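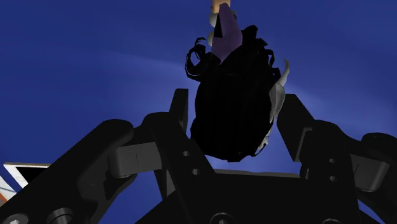 Teaching the hand

I spent a week learning to be a robot's bad example, and got quite attached to it

My first attempt at picking something up took four minutes and ended with the thing I was picking up somewhere beneath the floor. I don't mean on the floor. I mean it had gone through, and was presumably still falling when the session reset and the room popped back into being as if I'd never touched it.

"Keep that one," said the woman running the shift, leaning over. "We label those."

This was my introduction to Skendance, which has the upper storey of an old glove works on the edge of Siltitz and spends its days gathering examples for machines to learn from. You sit in a chair with a controller in each hand and a headset on your face (or pushed up on your forehead, if you're a regular, because everyone there works from the flat monitor the moment the headset starts to pinch). Somewhere in a made-up room on the screen there's a robot arm, and it goes where your hand goes. You do a small household job. You do it again. The computer writes down every twitch, and later on a learning system chews through the lot and tries to work out what you were up to.

I'd come expecting something sleek. What I got was a lot of mismatched office chairs, a very good biscuit tin, and twelve people quietly tidying up houses that don't exist.

Why pretend rooms?

I asked this straight away, and I think everybody who visits must, because the answer came back well polished. Real robots are slow to set up and dear to break. A pretend one can be dropped down a pretend staircase all afternoon. You can change the lighting, swap the kitchen for a bedroom, turn the wall blue or take it away, shift a table by the width of a thumb, and go again before your tea's cooled. One decent recording made by a person can be replayed with the furniture nudged about, and if the arm still manages the job you've got yourself a second example for nothing.

The trouble is that a pretend room is only as good as its pretending. Rigid things are lovely. Mugs, boxes, tins: they sit where you put them and have the manners to be one shape. Soft things are a nightmare. Bags especially. A bag in the real world slumps and creases and lets you grab a fistful of it, and a simulated bag may do none of that. Some of the ones I worked with were soft to look at and stiff as a bollard when you touched them. Others had handles that were mostly for show, so your fingertips sailed through a strap you'd lined up beautifully and you felt like a complete lemon.

I got fond of bags all the same. There's a moment with a hanging one when you've come up from below and the two fingertips are open underneath it, nothing touching yet, and you have to decide whether to go on up or back out and come in from the side. On my first day I always went on up. By the third I was backing out nearly every time, and I couldn't have told you what had changed my mind. That, I was told, is exactly the sort of thing they're after. They want the hesitations and second thoughts, all the stuff you'd never think to write down in an instruction.

What the wrist sees

The oddest part of the job is the view. You get a choice of cameras, and newcomers all go for the nice wide one up in the corner of the room, where you can see the whole arm and feel as though you're playing a game. The old hands flick to the wrist. From there you're looking out between the robot's own fingers, and whatever you're reaching for looms up huge and dark with its edges sliding out of sight. If the arm's tilted upwards you lose the room altogether. No floor, no walls, just a great wash of background colour and the thing you want.

It made me seasick. It also made me better at the job almost at once, which I found rather annoying.

The reason they push people towards it is a fair one. The learning system will be looking through that same wrist camera when it has to do the job by itself, so if I've been cheating, peeking from the corner and steering by something the robot can't see, then my recording is a bit of a lie. The arm in my example heads confidently for a handle that's nowhere in its view. The machine learns that you should set off confidently for nothing in particular. I did wonder how much of my own behaviour could be explained that way!

Benjelloun, the firm that makes the pretend rooms, sends over new batches of objects every so often, and part of the fun is finding out which of them are slightly haunted. I met a cushion that hummed with tiny vibrations whenever it was left against a wall. I met a rucksack that was perfectly well behaved until you let go, when it shot sideways like a cat that's heard the hoover. You report these on a form with a box marked "Object did something strange", and I'm told it's the most used box in the building.

The dull bit, which is the important bit

Here's how a session goes once you've stopped being a tourist. A line of text comes up telling you what's wanted: put the bag on the shelf, say, or take the bag down and leave it by the door. The room loads. You've got as long as you like, though a little clock in the corner turns amber if you dawdle. You do the job, you press the pedal, and then you mark your own work. Clean, scruffy or failed. Then it loads again with everything moved slightly, and off you go.

In my best session I made forty-nine recordings, and I was unbearably pleased with myself until I sat with the reviewer and watched her go through them. She plays them at speed, one after another, with her chin on her fist. Out went every one where I'd bumped the shelf. Out went the ones where I'd paused to scratch my nose, leaving the arm hanging in mid-air for no reason a machine could ever guess at. She was kinder to my failures than to my scruffy successes. A clear failure is useful, she said, it shows the edge of things. A success you've fluked your way into teaches all sorts of nonsense.

I asked if she could tell who'd made a recording without looking at the name. Easily, she said. One of them always comes in from the left. Another gives everything a little pat after setting it down, and for a while the trained arm was patting things too, until somebody noticed and they had to go back and trim the ends off 265 recordings. I think that's the best story I heard all week. I'm a bit sorry they fixed it.

Six of the chairs are kept for what they call corrections, which I'd have happily done for a month. For these the robot drives itself, running on whatever it's learned so far, and you sit with your hands hovering and wait for it to get into bother. When it does, you squeeze the trigger, take over, steer it out of the mess and hand it back. It's very like teaching a teenager to park. You can feel it going wrong a good two seconds before it does, and the whole skill is in not grabbing too soon. If you always rescue it early it never gets to see what trouble looks like.

I grabbed too soon every single time. My notes from the reviewer say "anxious", underlined.

Does it work?

I wanted to see it for myself, so near the end of my stay I took the bus across to Hakira, who buy a good share of these recordings and have a proper metal arm bolted to a bench in a room that smells of floor polish. They hung a canvas shopping bag from a hook and let it have a go. It crept up, opened its fingers, stopped, backed out and came in from the side. I made a noise I'm not proud of. It was just how I'd have done it, or how I'd have done it by the third day, and I turned round to say so to the engineer, and while I wasn't looking it dropped the bag.

It picked it up on the next try, then missed twice. She reckoned that was a decent morning. The canvas was heavier than anything it had practised on, and the hook on the bench had a curl to it that none of the pretend ones have, so somebody was going to have to ask Benjelloun for curlier hooks. She wrote it on her hand.

Back in Siltitz I did one last evening shift, mostly for the biscuits. Raining outside, headset on my forehead, wrist camera on the monitor. Somebody two chairs down was swearing softly at a dressing gown. My line of text came up asking for the bag to go on the shelf, and I came in from below, had a think, and backed out. I bumped the shelf on the way up, and marked it scruffy.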